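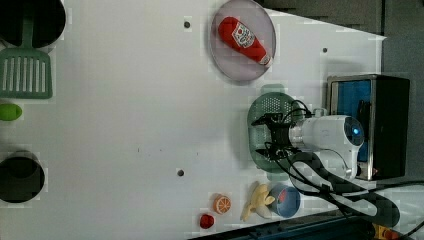 ## Ticket: play kitchen set, colander and plate don't stack

**Opened:** Thursday, March 7, 2024
**By:** Josée Robichaud, Trevier play room
**Set:** Drirnwood kitchen, bought in October

Hi again! I'm still stuck on the storage problem. The packing card says everything nests into one tub with the lid on, and I can't get the lid to close (I've tried 4 different orders now, and I gave it a good 20 minutes last time). My guess is the green colander. It's oval and the plate isn't the same shape, so the plate rocks on top of it and pushes the lid up.

What I've tried so far:

- Plate at the bottom, colander on top – lid sits up on one side.
- Colander first with the toy food inside – better, but then the ketchup bottle has nowhere to go.
- Bottle lying across the plate – fine on a table, hopeless in a tub.

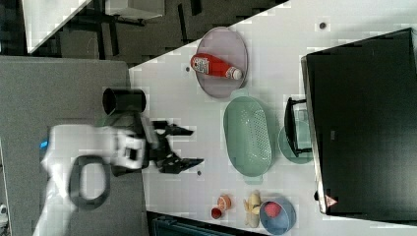
I also wondered if I'd been sent the wrong tub, so I checked the order from Plollstead and it says size 65, same as the card. So that's one thing ruled out, I think?

**Update, after lunch:** Tried the blue dish inside the colander with the red piece left in it, then the banana down the side. That got me closer than anything else! The ketchup is still the holdout. Could you ask Østergaard if the bottle is meant to stand up in a corner? The card doesn't show it at all.
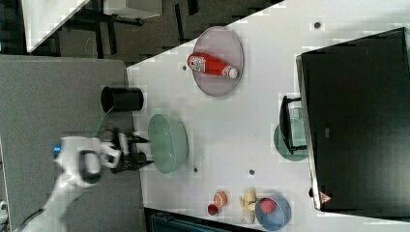

*Ketchup on the plate, banana next to the blue bowl.*

Leaving this open until I hear back. If the answer is a bigger tub, just tell me which one and I'll order it.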